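News | Events | Classes | Shop | Contact

Prarero > News > Kitchen and Home

Small kitchen display opens at the Prarero, with plates you may pick up

2021-03-19

If you have been by the Prarero this week you may have noticed that the long table near the windows has been given over to kitchen things, and I am very happy to say that it will stay that way until the end of March. The idea came from Normunds Lapiņa, who has run our home classes since last fall and who has been telling anyone who would listen that people keep their plates in the wrong place. He wanted a table where visitors could try out a few ways of storing everyday dishes, right next to the sort of things most of us have on the counter anyway, and now he has one (two, if you count the one by the coat rack, which is still waiting for its cloth).

The plates are the part people seem to like best. They stand on edge in a light wood rack, pale gray and light blue and a good strong yellow, and you can take one out without lifting a whole stack to get at it. My mother kept hers in a pile of twelve with the chipped one on top, so I may be easily impressed, but I did go home and look at my own cupboard with a colder eye.
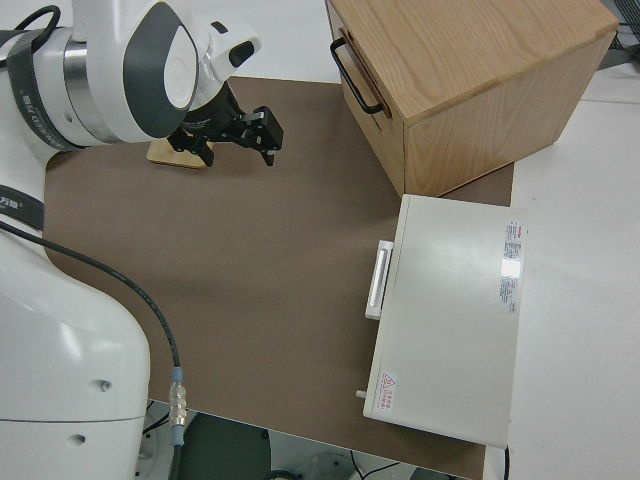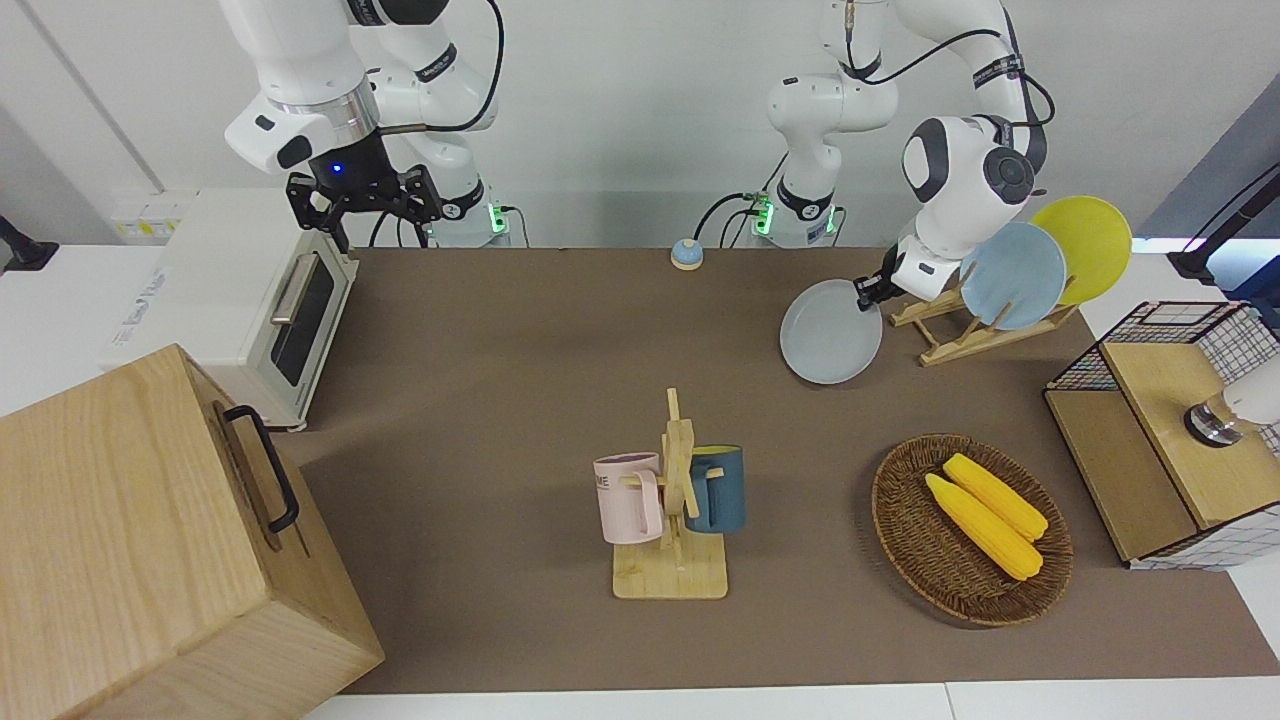
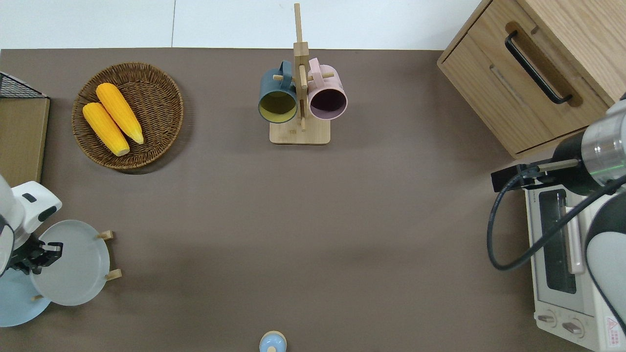 Normunds chose wood for as much of the display as he could, and he will talk about wood for as long as you let him. His advice for a rack that gets daily use is to wipe it down in the evening and leave it somewhere with a little air, and to give it a thin coat of food-safe oil every few months. He is less strict about mugs. Hang them, stack them, keep them by the kettle - he says he has given up on mugs, although I noticed he straightened two of them while we were talking.

There is also a leaflet to take home, written by Normunds and printed for us by Elov, the print shop downstairs. We had 2,000 made, so please do take one for a neighbor. It has a page on measuring a shelf before you buy anything for it, and another on what to do with lids, a subject that could have filled the whole leaflet if we had let it.

Entry is free and there is no need to book. The Saturday talk on small kitchens starts at 3 in the same room, and chairs go quickly, so come a little early if you would like to sit. Children are welcome at the table as long as a grown-up is with them. Coffee will be on in the hall as usual.

Recent items
Bratu bakery moves its bread stall indoors
Enen knitting group looking for a bigger room
New opening hours for the reading corner
Lost and found: three umbrellas and a glove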